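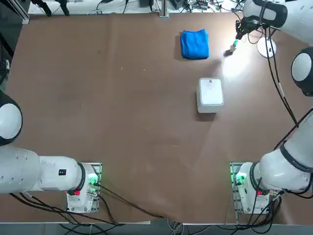 About Halteo

Halteo designs graphics processor cores and the software that runs on them. Our cores are licensed to chip makers, who build them into tablets, set-top boxes, car displays and industrial panels. We do not manufacture or sell chips under our own name.

The company was founded by Zulema Sosa and Gwion Howells, who had worked together on display drivers and wished to develop a small, power-efficient core for devices without a fan. The first design, Shetty, was licensed to a single customer. It has since been followed by the Arnidberg family, which remains our main product line and is offered in four sizes.

Halteo employs 131 people. Hardware design and verification are located at our head office. The driver and compiler teams share a second site, where 40 engineers maintain our support for the major open graphics standards. Customer engineering staff work from both offices and spend part of the year at licensees' premises.

What We Provide

Each license includes the core design, a verification package, reference drivers with source code, and the Flilport toolset. Flilport allows application developers to record a single rendered image, step through the work submitted to the processor, and see where time and memory bandwidth are spent. It is available to registered developers at no charge, whether or not their employer holds a license.

Our regression suite consists of 516 rendering tests. Every driver release is run against the full suite on each supported core, and the results are supplied to licensees with the release notes. Known failures are listed by test number.

Releases and Support

Driver releases are issued twice a year, the first of them in February. Security corrections are issued separately when required. A core is supported for as long as any licensee has it in production, and written notice is given before support ends.

Management

Zulema Sosa is Chief Executive. Gwion Howells is Chief Architect and is responsible for the technical direction of all current and future cores. Both are members of the board.

Careers

Halteo recruits throughout the year for positions in hardware design, compilers and driver development. Paid student placements are offered at both sites and last one or two terms. Applications should include a résumé and a short statement naming the preferred team.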